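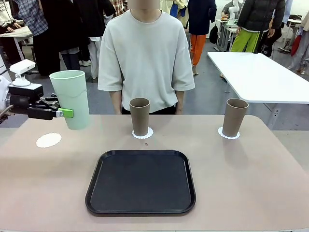 The Trundwood 40 is a two-arm table unit for serving drinks, made by Girdale in our Gorport workshop. It was shown to visitors at our open day on Wednesday, June 17, 2020. The task was table setting with cups and paper doilies. The green pad on the fingertip is bright green, and it can hold a thin plastic cup as tall as the mint-green one by the middle. The pads are changed by hand, without tools.

Order number: 326
Pads: one pair included, spare pairs on request
Power: normal wall socket
Delivery: from October

The wrist camera is included in the price. It looks down between the fingers, so the operator can check the grip on the screen before the arm moves.

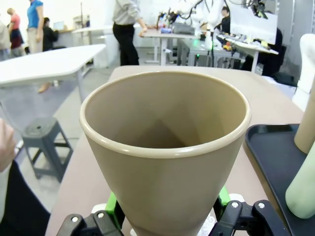 Andri Eder wrote to us after the visit that he would like a quieter motor for his café, and he asked if the unit can be rented for one weekend. Rental is possible within Gorport. Please write to us with your dates.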